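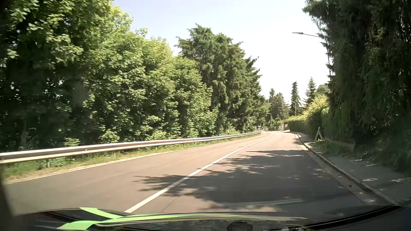
*Two-lane road, guardrail on the left, tree shadow across our lane.*

# Zornent road data: what to buy next

Hi! I'm Shamim Rajput, and I keep the shopping list for our driving clips (the ones we use to test lane following). We have 189 clips so far and nearly 70 of them have heavy shade like this, so most of my wish list is about light.

**For the November order**

- 3 cameras with better dynamic range (Radwa Badawi is getting quotes)
- 20 storage drives, same size as last time
- a spare mount, please!!

I'd love a second lidar too, but Fouad Saber says it has to wait for next year's budget. Fine, fine.

Prices go in `costs.csv`, one row per quote, tax included. Ask me before you change a column name.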